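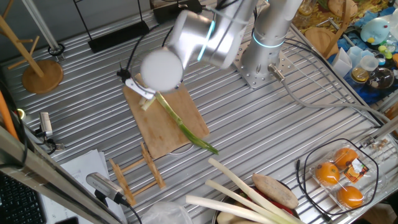
Duyên Tăng looks after one robot arm at Toltano, and on most days the first thing she does is put her hand on its base and push.

"If the plate moves at all, I stop there," she said. "Everything we taught it is measured from that plate. A bolt backs off a little and the gripper comes down beside the board."

The cell handles produce on a kitchen-style table, and the arm has to pick up long, limp items as well as round ones. Tăng took it over in May from Prasard, the firm that installed it. The handover notes covered the controller well and the gripper in a single paragraph.

Most of her time goes to the gripper. Green onions and leeks leave juice and grit on the fingers, and she wipes them down after every 100 picks with a damp cloth, then a dry one. Once a week she takes them off and washes them in the sink. "People want to use a spray. It gets into the joint and you find out a month later."

The cable along the arm is her other worry. It has to have enough slack for the wrist to turn but not so much that it catches on things. She replaced it once, after 66 days, when the gripper began dropping out in the middle of a move. She first blamed the software and lost an afternoon reading logs. Then she bent the cable by hand near the clamp, and the fault came and went.

"Now I flex it every Monday with the gripper powered and the arm stopped. It takes a minute."

The cameras get checked against a printed target. If the error is over 7 pixels she calibrates again — a job of around half an hour, mostly waiting. She does not let anyone hang things on the brackets.

Asked what she would change, Tăng said she wanted a second set of fingers, so that one could dry while the other worked. She has asked Pradari for a quote. She also wants the connector at the base turned to face the back of the table, but that means lifting the arm off its plate and teaching every position over again.

"I'll do it when the bolts have to come out anyway," she said.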